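Tokarz 2 review: a grasp planner that mostly stays out of the way

By Bogdan Tomaszewski
4 Dec 2019

I have been running Tokarz 2 as the planning layer on a two-arm setup since July. Before that I used Zomwood, which is free and which I still like for simple jobs. This is a review of the paid version of Tokarz, on Linux, with the standard camera plugin and nothing custom in the control loop apart from my own gripper driver.

Installation

The installer took two tries. The first time it picked up an old copy of the math library from my Zomwood setup and stopped with an error that only said "solver init failed." I removed the old library, ran it again, and it finished. The manual does mention this, on a page about upgrades, where I had no reason to look.

After that you load an arm model, give it joint limits, and set a home pose. If your arm is on the supported list this is a matter of picking it from a menu. Mine isn't, so I wrote the model file by hand. The format is plain text and the checker points to the line with the mistake.

Planning

This is the best part. You give it a target pose for the gripper and a set of things to stay clear of, and it returns a path. On my machine a typical reach into a container comes back in 182 milliseconds. Zomwood took long enough for the same request that I would notice the arm waiting.

The paths are sensible. Zomwood liked to swing the elbow out wide for no reason I could find, and I spent a lot of time adding fake walls to stop it. Tokarz has a setting called "posture weight" that keeps the arm close to a shape you choose. I set it once and left it alone.

Two arms in one workspace is where I expected trouble. Tokarz handles it by planning one arm, then treating that whole path as an obstacle for the other. It is cautious — the second arm often waits when it could safely move — but I have not had a collision. There is a joint mode that plans both together. I tried it for a week and went back, as it failed too often when the grippers had to work close to each other.

Cables are not part of the model. You can add a padding value to each link, and I padded the wrist links heavily. I would like to see proper support for this.

Perception

The camera plugin comes from Uvus and is sold with Tokarz as a bundle. It finds objects, fits a rough shape, and suggests grasps. For solid colors and matte surfaces it does fine.

Clear plastic is another matter. The plugin depends on depth, and depth readings on clear things are full of holes. With a transparent object lying on its side at the bottom of a white bin, it will often give you a grasp on the bin floor with a high score.

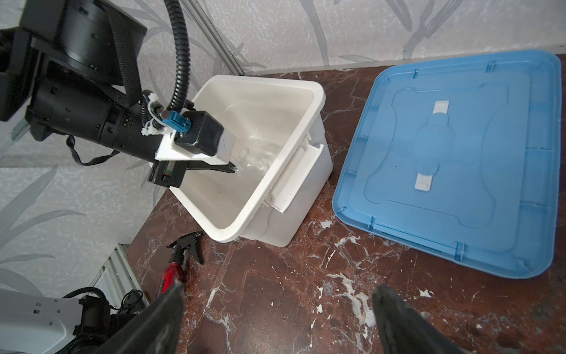

There is a "fill from edges" option that uses the color picture to guess the missing shape. It helps when the object has a strong outline or a bright highlight. I leave it on for clear items and off for everything else, where it tends to make objects fatter than they are. You can switch it per task in the script, so this is not hard to live with.

The plugin does handle bin walls well. Give it the inside measurements and it throws out any grasp where the fingers would hit the side or the rim. It also copes with a bin that has been turned at an angle, as long as the rim is in view.

Tooling

The log viewer is good. You can scrub through a run and see the plan, the joint readings, and the camera view on one timeline. I exported 919 runs as plain CSV without any problem. Search is weak, though. You can filter by date and by error code but not by your own tags.

The script editor I gave up on. It loses the cursor position every time it saves. I write scripts in my usual editor and load them from the command line.

Support and price

I bought mine through Borkden, who also answer the support mail. Replies came the next day and the person had read my logs. The license is per machine and includes a year of updates. The bundle costs quite a bit more than the planner alone, and if most of your objects are clear or shiny I would buy the planner first and test the plugin on the trial license.

I'm renewing the planner. I haven't decided on the plugin yet.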